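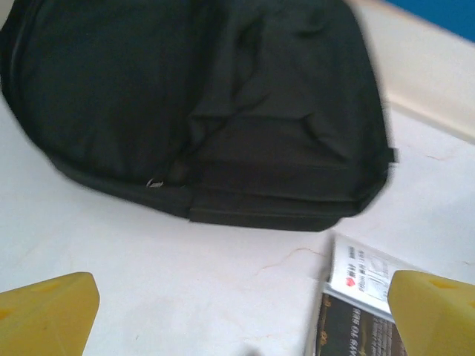

Bolsa de tecido preto com fecho de correr, pousada sobre um tampo branco.

Reparar antes de substituir: o que avaria numa bolsa de tecido

31 de agosto de 2018

A oficina da Arnaud repara artigos de viagem e de transporte em tecido. No último exercício deram entrada 1.924 peças, das quais 656 com problemas no fecho. O responsável técnico, que pediu para não ser identificado, recebeu-nos entre duas entregas e começou por corrigir o vocabulário dos clientes.

"Dizem-me que o fecho está partido. Na maior parte dos casos a fita e os dentes estão em bom estado. O cursor é que abriu", explica. O cursor é a peça que junta as duas filas de dentes. Com o uso, as paredes afastam-se e a pressão sobre os dentes deixa de ser suficiente: o fecho corre, mas volta a abrir atrás do cursor. A correção com alicate, feita em casa, resulta durante algum tempo. "O metal já cedeu uma vez. Aperta-se, cede de novo, e à terceira parte."

A oficina mede a largura da cadeia com o fecho fechado antes de escolher o cursor de reposição. Os espirais de nylon e os dentes moldados não aceitam as mesmas peças, mesmo com largura igual. O entrevistado guarda os cursores em 16 gavetas, separados por tipo e medida, e recusa trabalhar com conjuntos universais.

Quando a fita se rasga junto à costura, a intervenção é outra. Descose-se o troço afetado, aplica-se um reforço pelo avesso e volta a coser-se com fio de poliéster. "O algodão apodrece com a humidade. Encontro bolsas com o tecido impecável e a costura desfeita." A Wavero, que fornece o fio, entrega-o em cones, e a oficina regista o lote em cada ficha de reparação.

Sobre os tecidos, a posição é menos categórica. Uma gramagem elevada não garante duração se o revestimento interior for fraco. A película de poliuretano degrada-se por hidrólise, fica pegajosa e solta-se em placas. "Isso não tem reparação. Posso retirar o revestimento todo, mas a bolsa deixa de ser impermeável, e o cliente tem de o saber por escrito."

A oficina colabora desde dezembro com a Plano, que lhe envia devoluções ao abrigo da garantia. Do primeiro envio, de 160 peças, a maioria apresentava o mesmo defeito: pontos demasiado curtos na base das alças. A agulha perfura o tecido a intervalos tão apertados que a linha de costura funciona como um picotado. O relatório seguiu para a Hosmont, responsável pela confeção, com a recomendação de alongar o ponto e acrescentar um remate em cruz.

Quanto à manutenção, recomenda escovar os dentes a seco e passar parafina sólida nos fechos metálicos. Desaconselha o óleo, que retém poeira e mancha a fita. A lavagem à máquina também lhe merece reservas, sobretudo em peças com placas de cartão na base.

O prazo médio de entrega está em duas semanas. As reparações de fecho são aceites sem marcação; as de alças exigem avaliação prévia ao balcão.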